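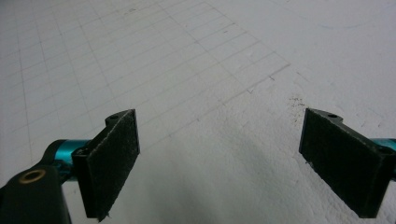

Piret Eglītis told me straight off that the gripper didn't take her job, it just moved her to the other end of the bench! I spent most of December at Plutdale for this project (mornings only, I had classes), asking people what changed once the sorting got automated. Before, three people did the small parts by hand. Now two of them teach the machine and fix its misses, and Lukian went over to packing, which he likes less. They told me it gets through around 400 parts a shift. Piret's wrists feel better, but she misses the chatting, and I'd like to ask her again in spring.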